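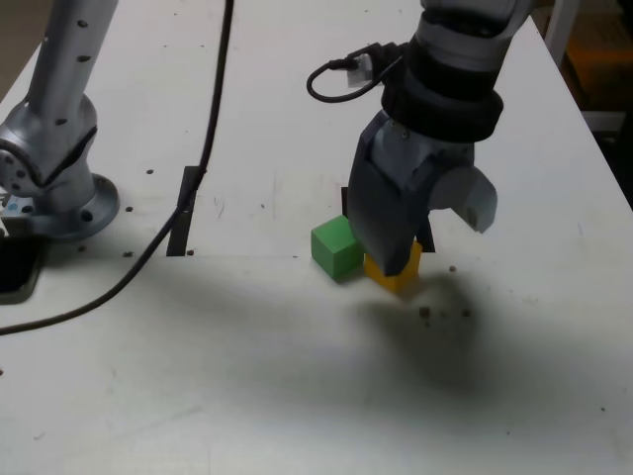
I spent most of November getting the two-arm table back into shape, and I want to write down what I did while I still remember it. Murray Mudgway had kept this cell going for years and his notes were short. Mine will be longer, for whoever gets it next.

The main job was the gripper on the right arm. Pickups had been drifting. You would send it to a cube and one finger would land on it while the other was still well off to the side. With a heavy part that does no harm. With a small plastic cube it pushes the thing sideways before the grip closes, and then you are lifting by a corner or lifting air.

My first guess was the camera calibration, so I redid it. That took an afternoon and changed nothing. My second guess was the tool offset in the controller. It was off by 2 mm, left over from an older set of fingers, and fixing it helped some. The rest of the error was mechanical.

Here is the order I would do it in now.

Power the arm down at the controller and wait for the brakes to click. Unplug the gripper cable at the wrist. The plug is small and the latch is stiff, so press it with a thumbnail and pull straight back. Don't pull on the cable. I replaced that cable once already because the wires had broken inside the jacket right behind the plug, and it took me a week to believe it, as the thing tested fine whenever the arm was standing still. If you get dropouts only when the wrist turns, look there first. The new one has a bit more loop in it. Leave the loop alone and don't tie it back to the arm to make it look neat.

Next take the fingers off and clean behind them. I found a gray paste of dust and old grease in the slides. I wiped it out with a dry rag, then a rag with a little alcohol, then put a thin film of Histach grease on both sides. Run the fingers in and out by hand until they feel the same. The outer one had a tight spot near the end of its travel, and that was most of the trouble.

When the fingers go back on, snug the screws, close the gripper on a cube, and only then tighten them all the way. I had been tightening them with the gripper open and they were pulling a hair out of square each time.

The homing comes after that. Use slot 13 in the pose list, which is the safe one above the table. Slot 3 still has Murray's old home pose in it and will take the wrist much too close to the other arm. I have asked Dzifa Sowah to delete it and she wants to check first that the Pakzad scripts don't call it. Until she does, just don't use it.

To test, I put a green cube right up against a yellow one and ask for the yellow. A lone cube in open space is too easy and will pass with a gripper that is badly out. With a neighbor touching it, the near finger has to come down close along the side, and any error shows up as a nudge to the wrong cube. I run it slow the first few times with my hand on the stop. The left arm stays parked during all of this.

I also went over the left arm's base bolts with the torque wrench. One was a little under and the rest were fine. The long cable across the tabletop is next on my list. It works where it is, but I would like to route it under the table through one of the slots, and for that I need a grommet so the edge doesn't chew through it. I ordered a bag of them from Dendow and they sent the wrong size, so that has to wait.

Other things still open: the tabletop needs a proper cleaning, including the crumbs of whatever keeps ending up near the work area. Some of the old screw holes should get plugged. And the spare fingers need labels, because there are 6 of them in the drawer and they are not all the same length. The Emolstead set is the longer one. If you fit those, change the tool offset before you move anything.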